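Keep the Bottle It Came In
By Mahlet Asfaw
July 19, 2019

My neighbor Luzius Pichler pours everything he buys into matching clear jars. Dish soap, floor cleaner, hand lotion, all of it. His shelves look good, and I have told him so. I still think he is making a mistake, and I think the stores that sell those jar sets by the dozen are helping people make it.

The ugly printed bottle does a job. It has the directions on it, and the warnings, and a barcode you can take back to the store when you want the same thing again. Once you rinse it and throw it out, all of that is gone. A strip of masking tape that says "cleaner" does not replace it. I paid $21 for a set of jars from Ludine two years ago and spent that September sniffing them to find out what I had put where.

The usual complaint is that the original bottles are loud and they clash. Some do. A few orange ones lying together on a green table are bright, I grant that.

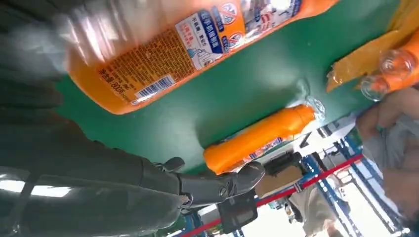

Orange bottles on a green tabletop. The large one has its side of small print showing, with the barcode just below.

But color is useful in a cabinet. I can find an orange bottle in the dark end of mine without my glasses. The print is small, and some of it may be in a language I can't read – a warning mark still tells me to slow down and ask someone who can.

If the shelf bothers you, put a door on it, or a bin with high sides. I keep mine in a plain Holzer tub under the sink, big bottles at the back and small ones on their sides in front. Luzius says it looks like a garage sale. He came over last month to read the back of my drain cleaner.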